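Habte, reviewed: a method for throwing away your own hard work

Posted 18/02/2026

Habte is a recipe for training two-arm robots by imitation, and its central proposal is that some of your demonstrations are rubbish and you should let a small network decide which. I have spent a good part of my adult life collecting demonstrations, so I came to this with an open mind and my jaw set.

We ran it on the plate and sponge task: get the sponge and the plate together, with one arm looking after each, and do it on the floor, where everything is a little lower than you'd like.
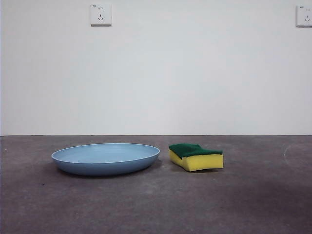
Plate and sponge on the concrete, fixed camera.
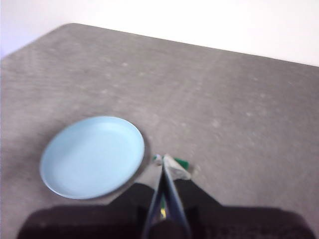
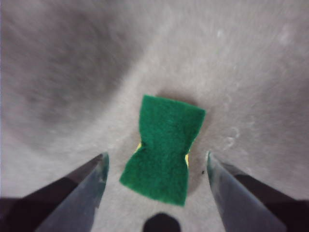 Sponge from the wrist, fingers open.
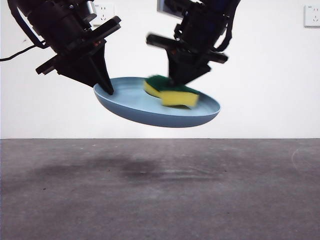

Both arms on the job, plate off the floor, sponge on the plate.

What you get when you download Habte is a training script, a scoring script, a config file of heroic length and a paper. The paper is good. The config file reads like the terms and conditions for a mobile phone plan, and I'd suggest the same approach to it: scroll to the bottom, agree, and find out what you signed later.

The scoring script is the part worth your time. For each demonstration it looks at the fixed view and the wrist views separately and asks each of them when the gripper made contact with something. Where the views broadly agree, the demonstration stays. Where they don't, it gets flagged, and the recipe drops it before training. The argument is that a disagreement usually means the operator fumbled, or a camera clock drifted, and that a policy trained on fumbles will learn to fumble with real conviction. I have seen this happen. Our previous policy had picked up my habit of hovering above the sponge for a second as if reconsidering the whole enterprise.

We gave it 826 demonstrations, recorded over more evenings than I care to put on a timesheet. It kept 788. I went through the rejects expecting to write an indignant paragraph about them, and most deserved what they got. Several had the sponge squirting out sideways because I'd closed the fingers too near one end. A few were perfectly good, as far as I could tell, and I have appealed on their behalf by editing the threshold.

Results, then. The same policy architecture trained on everything managed to finish the task often enough to be annoying and not often enough to be useful, and I never evaluated it carefully, so you won't get a figure out of me. With the Habte filter it finished 63 per cent of its attempts. Miyuki Iwasaki ran the evaluation so that I couldn't, and her definition of finished was stricter than mine: sponge on the plate, plate under control, both arms stopped. I had been lobbying for partial credit.

Please don't read that as an improvement of any particular size. We have one task, one floor and one policy, and a baseline I've just admitted to neglecting. The paper has proper comparisons, including against Grerier, the older filtering method that scores demonstrations by how smooth they are. We tried Grerier last June. It loved my slow, tidy failures and took against anyone with a bit of pace, so our fastest operator, Amra Krasniqi, lost a big slab of her data and has not entirely forgiven the software or me.

Where Habte falls down is soft things. A plate is a very honest object. It has a rim, the rim is where it looks like it is, and all the cameras tend to agree when a finger has arrived. A sponge bends. It can be squashed against the floor well before it is held in any sense that matters, and the contact network was plainly happier with the first of these events than the second. I found demonstrations scored near the top in which the sponge had been prodded, firmly and in full view of everyone, and then picked up a good while afterwards. There's a setting called grasp_margin that is supposed to deal with this. Raising it fixed the sponge and made the plate scores peculiar. You can't set it per object, though the authors say in the readme that they would like you to be able to. So would I.

It's also slow. Scoring our set took 21 hours on the one decent graphics card we have, during which nothing else could be trained and there was a certain amount of pointed sighing from the next desk. You only do it once, in theory. In practice you do it once, notice that two of your camera names were swapped in the config, and do it again. Habte will not warn you about the camera names. It will produce a lovely histogram.

Installation was painless on a clean machine and a small tragedy on an old one. If you're on a Viswood controller you'll need their newer driver, as the previous one writes its timestamps on arrival instead of at capture, and the whole method rests on timestamps. Check that before anything else. I checked it third.

A few smaller things. The visualiser shows two views side by side with a contact marker under each, and it's the best tool in the package. I now use it on data I have no intention of filtering. The keyboard shortcuts are undocumented, but J and K step through the rejects. Logs go to your home directory unless told otherwise, and they are not small. The licence permits research use, and the Erkgate fork, which claims to be faster, crashed on our data before I could form an opinion of it.

Would I keep using it? Yes, with the threshold loosened and somebody looking over the rejects with a cup of tea. For rigid objects I'd trust it more or less as it comes. For sponges, cloths and anything else that gives under a fingertip, budget an afternoon to argue with it, and write down which value of grasp_margin you ended up on. I didn't, and I'm rescoring tonight.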